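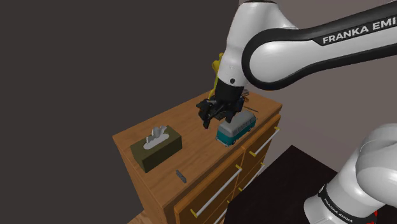 Home Care Furniture Floors Kitchen Yard Ask the Board Sign in

Is "feeding" a wood dresser a real thing, or am I being sold something?

Posted by Kwaku Odoi in Furniture, 7 March 2021

I bought a used dresser in January from Shehata, the secondhand place out on the county road in Wuloseo. Solid wood as far as I can tell, probably with a factory finish, no idea what kind. It has a couple of white rings on top and the finish looks tired around the drawer pulls. The drawers run fine now that I've rubbed a candle on the runners.

When I paid, the guy at the counter told me wood is "thirsty" and that I needed to feed it every month or it would dry out and crack. He then sold me, or tried to sell me, a bottle of Zostano Wood Nourisher for 40 dollars. I didn't buy it. I did go home and read the label online, and it says it "replenishes natural oils lost over time" and "lets the wood breathe again." It doesn't say what's in it. The safety sheet says petroleum distillates and fragrance, and then a lot of nothing.

My grandmother had a dresser that never got anything except a dust cloth and it outlived her. On the other hand my brother-in-law swears by the stuff and his dining table does look good. He's also the person who puts magnets on his fuel line.

What I'd like to know:

Does wood that has a finish on it need oil at all? How is oil supposed to get through the finish?

If it does nothing, why does everything look better after you put it on?

And what would you do about the rings? I'm not going to strip the whole thing for two rings. I keep clothes in it, so I don't want anything that smells for weeks.

Please don't just tell me your family has always done it. I want to know if there's a reason.

marlow_bench

Your instinct is right. Wood in a dresser isn't thirsty. What trees have inside them is mostly water and sap, and the lumber was dried before anyone built furniture from it. Most of the species used for furniture never had much oil to lose in the first place. Teak and rosewood are oily, but I'd be surprised if that's what you have from a secondhand place.

What cracks furniture is the air going from damp to dry and back. The boards swell in summer and shrink in winter, and if a panel is glued or screwed so it can't move, it splits. A bottle of anything wiped on top does very little about that. If your house gets really dry with the heat on, keep the dresser off the register and away from the radiator. I spent more on a cheap humidity gauge than I ever have on polish and I'd make the same choice again.

As for why it looks better: it's wet. Put a coat of mineral oil on a scratched surface and the oil fills the tiny scratches, so light stops scattering off them. Looks great. Then it evaporates or gets wiped off on your sleeves, the scratches come back, and you conclude the wood has "drunk" it and wants more. You can see how that would be a nice business to be in.

There is one real exception. If a piece was finished with only oil and has no varnish or lacquer over it, a fresh coat of the same kind of finish every so often makes sense. That's a drying oil, though, one that hardens. It isn't the same thing as a scented polish. Easy check: put a drop of water somewhere that doesn't show, like the back edge of the top. If it beads up and sits there, you have a finish that's still doing its job. If it darkens the wood in a few minutes, the finish is worn or was never much to begin with.

For the rings, white is good news. White usually means moisture in the finish. Black means it got down into the wood, and that's a different job. Try these in order and stop when one works:

Leave it alone for a week or two with nothing on it. Some fade.

Hair dryer on low, kept moving, a few minutes at a time. Don't cook it.

A soft cloth barely damp with denatured alcohol, one quick light pass. This can dissolve shellac, so test it first somewhere hidden. Open a window, no flames nearby.

I would skip the mayonnaise and toothpaste tricks. Mayonnaise is oil with an odor, and toothpaste is a mild abrasive you can't control very well.

Perkesus Helper Team

Great question! Regular nourishment is key to keeping your wood furniture beautiful. We recommend conditioning every 2 weeks with a quality product and always following the directions on the bottle. See our Furniture Care page for a list of partner brands.

tilde_and_rust

I mostly agree with marlow_bench but I'd push back a little on "does nothing." A thin coat of plain paste wax does do something. It makes the surface slicker, so a mug or a lamp base slides over it and doesn't dig in. It won't stop a hot cup and it won't stop water for long. Once a year is plenty, and most years I forget.

Also check what you're calling tired around the pulls. On every used dresser I've brought home that was just hand grime. Take the pulls off, wipe with a cloth wrung out in warm water and a drop of dish soap, then dry it right away. Half the time the finish underneath is fine. People put oil over the dirt, the dirt gets gummy, and then they have a real problem – I've scraped that stuff off with a plastic card and it comes up like brown crayon.

If you do end up with something to rub out by hand, 600 grit is for the finish only and only if there's enough finish left to rub. I went through to bare wood on a nightstand doing this and there was no fixing it short of redoing the top.

Zostano I haven't used. I won't say it's bad. If the label can't tell me whether there's silicone in it, I don't want it on something I may need to refinish later. Silicone makes new finish pull into little craters and it's miserable to get rid of.

Comments (5)

Kwaku Odoi: Did the water drop. It beaded and was still beaded when I came back after lunch. So there's a finish, and I guess the thirsty wood story is out. One ring is fainter after the hair dryer, the other one hasn't moved. Will try the alcohol on the back edge first.

peg_l: I've used lemon oil for 24 years and never had a crack.

marlow_bench: Have you got a piece you didn't use it on, same room? Otherwise I don't see how we'd know.

peg_l: No, why would I leave one out.

dunmore9: Does the candle thing work on drawers with metal slides? Mine squeal.

Related

White haze on a tabletop after cleaning
Old dresser smells musty inside, drawers already washed
Paste wax over polyurethane, yes or no
Are cedar blocks worth the money
Drawer bottoms sagging, fix without taking it apart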